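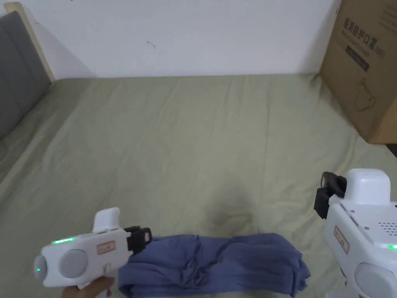

Green fitted sheet, gray headboard

I've been taking night classes at Torndale for three semesters now, and the thing that runs my life there is Skitus, the degree planner the college switched to in June. So, a review from somebody who uses it way too much!

The good part first. You drop courses into a grid and it tells you right away if a prerequisite is missing. It caught that I needed Stats 100 before the research methods class, which my old paper checklist never mentioned (thanks, paper checklist). It also shows which sections meet after 6 pm, and for anyone commuting straight from work that filter alone is worth the login.

Transfer credits are a mess, though. I came in with 19 from Biwott and only 8 showed up at first. The registrar fixed it in a couple of days, but the planner kept nagging me to retake English comp for almost a month. And the phone version is rough - you can look at your plan but moving a class takes forever.

My sister's school uses Skinesska, and hers looks nicer but doesn't do the evening filter at all, so I'm not jealous.

I'd give it 3 and a half stars. Print your plan before you meet with an advisor, they can't always pull it up on their end.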